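4. Results

4.1 Household sample and response

Of the 296 households that returned the first questionnaire, 227 also returned the second, which was mailed in August. The analysis in this section uses the 227 complete pairs unless stated otherwise. Households that dropped out were more likely to rent and more likely to do their laundry outside the home. They did not differ from the rest in the number of people living there or in the type of cleaning cloth they said they used most.

The three study areas were Brokari, Furtună and Ponach. Brokari has the oldest housing and the hardest water of the three. Furtună is mostly apartment blocks with shared laundry rooms in the basement. Ponach is a spread-out district of single-family homes, and nearly every household there has its own washing machine. We did not try to match the areas by income. The differences between them are treated as background and are entered in the models as a single area term.

4.2 Types of cloth in use

Most households kept more than one type of cloth. Cotton rags cut from old clothing or towels were common in all three areas, but people tended to keep them for floors, shoes and spills outside the kitchen. Microfiber was the usual choice for counters and tables. Cellulose sponge cloths came up mainly in Ponach, where several respondents wrote in the margin that they had always used them and saw no reason to change.

Color mattered more than we expected when we wrote the questionnaire. We had included one item on it, almost as an afterthought. Many respondents used the comment space to explain a household rule, such as one color for the bathroom and another for the kitchen. The rules were not the same from home to home, and in a few cases two adults in the same household gave different versions. Where a rule existed, it was usually tied to how cloths came packed in the store. A household that bought a mixed pack sorted the colors when it was opened and kept to that order afterward.

4.3 Washing and replacement

The question on washing asked when the cloth now in use had last been through a machine. We chose this wording after the pilot, in which people who were asked how often they washed their cloths gave a general answer that did not fit what they said elsewhere on the form. The new wording produced shorter and more uneven answers, and more blanks, but the answers agreed better with the laundry section.

Households with their own machine washed cloths sooner than households that used a shared laundry room. The difference held in all three areas. In Furtună, where the shared rooms are booked in blocks, cloths were often held back until there was a full load of towels. Some respondents there rinsed them by hand in the sink in the meantime and hung them over the faucet. We counted this as rinsing and not as washing, even when soap was used.

Fabric softener was the point on which stated knowledge and practice were furthest apart. Many people knew that softener is not recommended for microfiber, and a good share of them still washed their cloths with bath towels, with softener in the drawer. When the follow-up form asked about this, the most common answer was that a separate load was not worth running for a few small cloths.

Replacement followed appearance. Respondents threw a cloth out when it was stained, when the edge had come apart, or when it smelled after washing. Very few mentioned that it had stopped picking up water. Cloths that were no longer good enough for the kitchen were usually moved down to the floor or the garage – a second life that our form had no box for, and which we coded from the comments.

4.4 Absorbency of used cloths

A subset of households sent in cloths for testing. We received 200 used cloths that could be tested, and compared them with new cloths bought from Wivusent, the supplier named most often on the first questionnaire. All cloths were conditioned overnight in the same room before weighing. Each was then laid on the water surface, left until it was wet through, lifted by one corner, allowed to drip, and weighed again. Uptake is given as the weight of water held divided by the conditioned weight of the cloth.

Used cloths held less water than new ones, and they took longer to wet through. The second effect was the larger of the two. A cloth that had been washed with softener would often float for some time before it began to sink, but once wet it held nearly as much as a cloth washed without. This may be why respondents did not report a loss of absorbency. In ordinary use a cloth is wetted under the faucet first, and slow wetting would not be noticed.

Cloths from Brokari were stiffer to the hand and left more residue when rinsed in clean water. We take this to be mineral scale from the local supply, although we did not analyze the residue. After a soak in dilute vinegar the difference in feel was gone and uptake rose a little.

Figure 3. Orange microfiber cloth on a white tabletop.
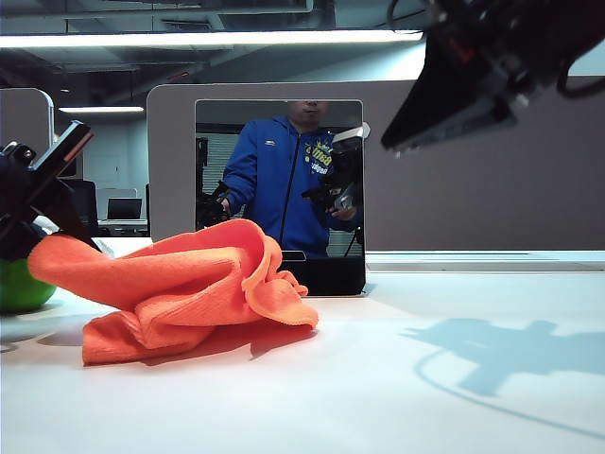

The way a cloth was left between uses was also related to its condition. Respondents were asked to choose among hung up, spread flat, folded, and left in a heap. Cloths reported as left in a heap were the ones most often described as smelling, and they were replaced soonest. The pattern was the same for cotton and microfiber. It was weaker for cellulose cloths, which dry stiff and tend to keep whatever shape they are left in.

We cannot say from these data that the heap itself was the cause. Households that left cloths in a heap also washed them later, and the two habits are hard to separate with a sample of this size. When time since last wash was added to the model, the effect of storage fell by half but did not go away. The effect of area was small once access to a machine had been included.

4.5 Agreement between the two forms

Answers on cloth type and color were stable from the first form to the second. Answers on storage were less so. Several respondents who had first reported hanging their cloths changed this to spread flat, and a smaller group moved the other way. Season may play a part – in Furtună the kitchen radiator was named as a drying place on the first form and hardly at all on the second. For the models above we used the storage answer from the second form, which was closer in time to the date the cloths were mailed to us.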